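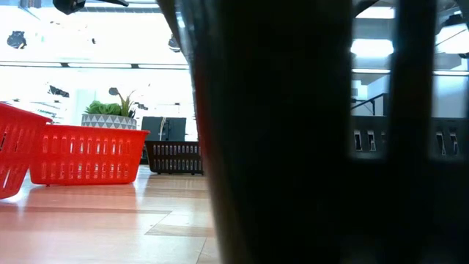 November 20, 2022

Basket day. Want this written down before I forget which way round we did it.

Small parts stock from the Haslam shelves is moving out of cardboard and into plastic baskets. Cardboard going soft at the corners, two split last month, washers everywhere. Bijan Asadi asked for one system across both rooms so I'm trying it on the fasteners first.

Red = counted and labeled. Dark = not checked yet. That's the whole color code, please don't add to it. Bijan wanted a third color for returns, I said returns go in dark like everything else till somebody weighs them.

Working on the floor, bench is full of the Plirka order. Floor is fine for this but hard on the knees. Bring the foam pad next time. Wood-look planks show every dropped screw, which helps – lost far fewer than on the old gray mat.

Counting: by weight, not by hand. Weigh 10, divide, then the lot. Did the M4 x 12 first. Label said 1000, scale says 260 short of that. Counted one bag by hand to check the scale and it agreed, so the label is wrong or people have been helping themselves. M5 washers came out at 171, no label to compare to. Wrote it on tape for now.

Slots. Should of thought of this earlier. The long low trays have slots down the side and anything M3 goes straight through if it's loose. M4 stays put mostly if the head is the right way, not good enough. So: everything in zip bags, bags in baskets, nothing loose. Bag label faces the slots so you can read it without pulling the tray out. Tried card liners in one, looked tidy, slid about, took them out again.

Stacking – low trays don't lock into each other. They sit on the rim and lean. Max 2 high on the shelf, heavier one under. Rolled rim is nice to carry by though, no sharp edge like the Handden ones we had before, those cut my thumb twice.

Stundeo labels: the small ones peel off the plastic by lunchtime. Wiped the rim with alcohol and stuck another, see if it holds overnight. If not, cable tie tags through the slots, probaly better anyway since you can move them.

Not done:
M6 anything
the mixed tin (dreading it)
standoffs, brass and nylon still together
spare springs, no idea what half of them are for

Reorder M4 x 12 before December, the Plirka job eats them. Ask Bijan if he wants the count sheet on paper or on the shared drive, he said both, can't be both, they'll drift.

Also need to measure the shelf depth again. I have two numbers in here on different pages and the trays only fit with one of them.

Stopped at the M5s. Scale left on charge. Tape and marker are in the top drawer, put them back there pls.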